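# Dirkavus Hardware Wallet

The Dirkavus is an offline signing device for people and organizations that hold digital assets for the long term. It is supplied in Canada by Fornden and runs the Odico firmware, which stores private keys on a sealed chip and never passes them to the connected computer.

Each unit can manage up to 201 separate accounts under one recovery phrase. Transactions are prepared on a phone or desktop, shown in full on the device's own screen, and approved by holding both side buttons. A transaction that has not been approved within 3 minutes is cancelled, and the PIN must be entered again. 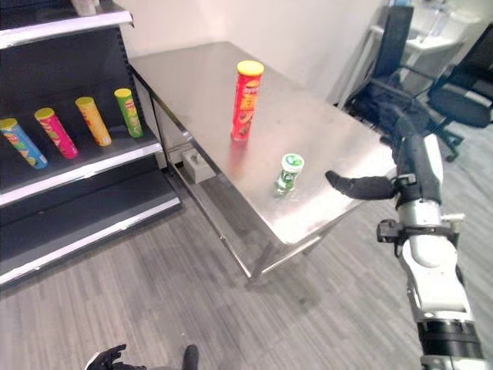
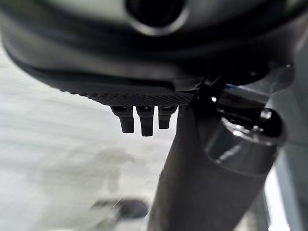 *Green-and-white container on a steel table (first picture); textured pad in close-up (second picture).*

## Models and ordering

| Model | Accounts | Price (CAD) |
|---|---|---|
| Dirkavus Standard | 201 | $637 |
| Dirkavus Treasury set | 201 per unit | $1,525 |

The Treasury set contains three units and is intended for shared custody, where two of the three holders must sign before funds can move. It includes the Bukhari recovery plates, which may also be ordered separately by owners of the Standard model.

Orders placed before noon are shipped the same day. Units leave our warehouse without a recovery phrase - the phrase is created by the owner at first start-up. If a device arrives with a phrase already printed or entered, do not use it, and contact Fornden support.

## Care and warranty

Firmware updates are released in May and November and must be installed by cable. Fornden cannot restore a lost recovery phrase, and the warranty covers the device only - it does not extend to the value of any assets held on it. Opening the case ends the warranty.

Prices do not include provincial sales tax.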